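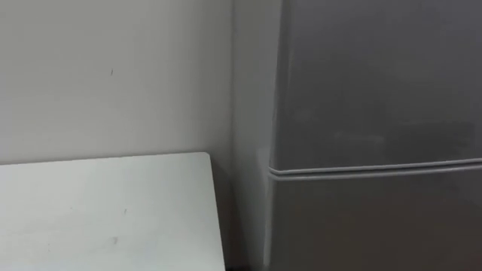 Gripper trials at Bredach: a talk with Orysia Kravets

Orysia Kravets has spent most of the year swapping hands on the same pair of arms. Her group at Bredach compares grippers for household handling work, and by September they had put two candidates through the full schedule: the Zirnetti parallel jaw and the Onyshchenko compliant hand. Sorcha Dalgleish writes the controllers.

I asked first about the room. Kravets said the plain surfaces are a nuisance for the head camera. "A white table against a white wall gives the depth estimate very little to hold on to. The back edge of the table wanders. With the Ernia camera it wandered by 7 millimetres, and you have to carry that error into the approach."

The schedule is 200 grasps per gripper, split across 13 objects. Drink bottles take up a large share of it. They are smooth, they flex when squeezed, and a coloured liquid behind clear plastic changes what the camera reports.
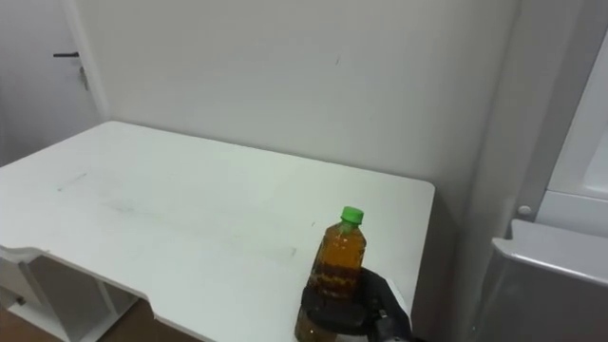
"The jaw is easier to model," Kravets said. "You know where both pads are. But on a round body it wants to be centred, and if you come in off-centre it pushes the bottle over before it closes. The compliant hand forgives that. You pay for it in placement, because the bottle can settle at a slight angle in the fingers and the arm has no idea."

Dalgleish's answer was to close in two stages, with a pause at first contact and a lower current limit for the second stage. She tried six limits before settling on one. "Too low and it slips on the lift," she said. "Too high and the wall of the bottle caves in, then the grip goes slack."

Neither would name a winner. The jaw had the better repeatability on boxes, and the compliant hand dropped fewer round items. Kravets wants the wrist adaptor redesigned before the next round, as changing hands currently means recalibrating the whole arm. Dalgleish is rewriting the contact threshold so that it no longer has to be set by hand for each object.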